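Snack boxes ready for January
Wed 30 December
By Malathi Thomas

The Stullurell neighbourhood association will hand out boxes of packaged snacks to new residents again in January, with packing already under way at the Wenilero rooms on Kulkarni Street.

The boxes go to households that have moved into the area since winter and have put their names down at the front desk. Last year 667 packets were given away over the summer, most of them biscuits, crackers and sweets. Organiser Pavithra Raju said this year's boxes would have more variety and less of any single thing.

"People told us they got a whole box of the same plain crackers," she said. "They were polite about it, but we took the point."

Much of the stock comes from the Tasis grocery, which put aside Chinese pastries and sweets along with its usual lines. One of the boxes has a dark red packet of small flaky pastries, labelled 小酥饼, a bun in a clear-sided wrapper and a bag of round candies in yellow, orange, blue, green and pink.

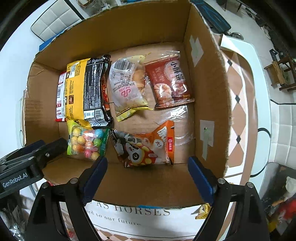
How the boxes are packed

The association uses second-hand cardboard boxes from local shops. Old printing on the outside is left as it is, and rough edges are fine as long as the base is sound.

Large packets go in first and lie flat. Puffed bags go on top or in a corner where they won't be crushed. Anything with a barcode and ingredients panel is kept in its own wrapper, and nothing is opened or divided up.

Meenakshi Devadiga, who wrote the packing notes, said the ingredients panel mattered more than the picture on the front. Several families last summer asked about nuts, egg and milk. Where a label is only in Chinese, a short English list is taped inside the lid or slipped down the side before the box goes out.

"If we can't read it and can't find anyone who can, it stays on the shelf," she said.

Packets within 2 weeks of their best-before date are put on the tea table at the rooms instead.

Packing is done on the glass-topped table, with the mat left on to save the glass from scratches. The mat has a brown diamond pattern and a line of print that reads "we look forward to our future".

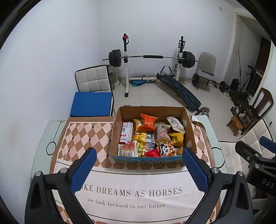
A box of packaged snacks on the table at the Wenilero rooms.

Collection and donations

Boxes can be collected from the Wenilero rooms from 8 am on Saturdays in January. Residents who can't get there should ring the front desk and ask for Muthu Chacko, who is arranging deliveries. There is a limit of one box per household, or 2 for homes with five or more people.

Donations of sealed snacks are welcome at the side door during opening hours. The association can't take home baking, chilled food or anything without a label. Bronisława Dudek is also looking for clean cardboard boxes with the flaps cut off, in any size that one person can carry.

The rooms will be closed on New Year's Day and open as usual after that. Names for the January boxes can be added at the desk until the stock is gone.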